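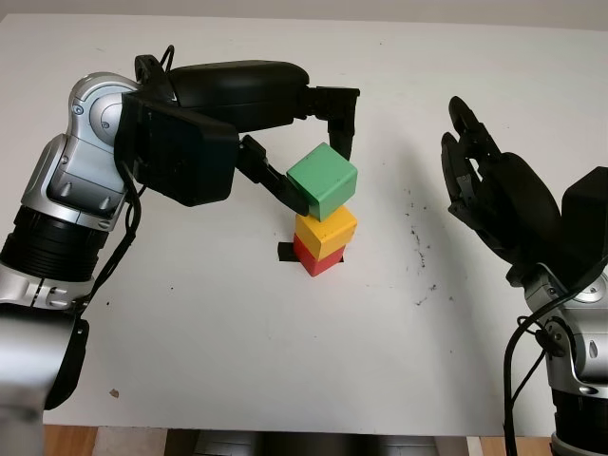 Okay, stacking is my favorite part of the club setup, so I wrote this section a lot longer than Olga wanted (sorry, Olga!). You'll be doing it with the left arm, the one with the two-finger gripper, and your first goal is red on the bottom, yellow in the middle, green on top. Look at the green cube and you'll see it's sitting a bit turned and tilted over the yellow one. Don't let go when it looks like that. Fix it first.

**4. Your first stack**

1. Wipe the table. I use a dry cloth and go over the whole thing.
2. Put the red cube down near the middle and run `check_reach`. If it prints 573, the red cube is too far away, so slide it toward the base.
3. Send the right hand to its open pose and leave it there until section 6.
4. Pick up the yellow cube, bring it over slowly, and set it square on the red.
5. Do the same with green, but stop just before you open the fingers. Nudge the wrist until the faces line up with yellow.
6. Open the gripper and go straight up.

> **Note:** The Tornside profile closes the fingers way too hard for wooden cubes. Load Virnlow instead, then save it under your own name (Doğukan overwrote mine in April and I'm still grumpy!).

> **Caution:** Keep your hands off the table while the arms are powered. If a cable pulls tight, hit stop and come get me or Ayten.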